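Zornorex is a motion planning and control package for robot arms that handle soft or jointed objects, such as bags and zippers. It was started by Kadri Kütt and is maintained at Kosum.

The planner treats a zipper as a curved path and updates it at each control step – the fabric may shift under load. 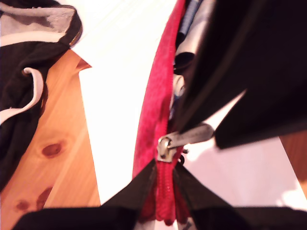

What happens if the gripper loses the pull tab? The controller stops the arm, backs off and searches for the tab again.

The log keeps the last 1,000 steps of each run. A replay tool, Obi, was added by Bukola Okafor in version 2.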